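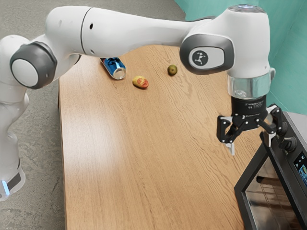
Setting up a Brudness kitchen arm: tips before you buy or rent

The Brudness kit comes as an arm, a two-finger gripper and three sets of finger pads. Rental is through Hanitz, with a minimum of three months.

Clear the counter first. The arm does better with a few things spaced apart than with a crowd. Leave a hand's width between cans, fruit and jars.

Stand cans up if you can. One on its side may roll when the fingers close.

Use the soft pads for peaches and other ripe fruit. The hard pads leave dents.

Keep the toaster oven within reach of the gripper, but check that the door opens fully without hitting the arm. Small knobs are slow work for it. Set the timer yourself.

Wipe the pads with warm soapy water every 7 days. Grease makes them slip.

Switch the arm off at the wall before you clean the table.

Spare pads are sold separately and take a week to arrive, so order them with the kit.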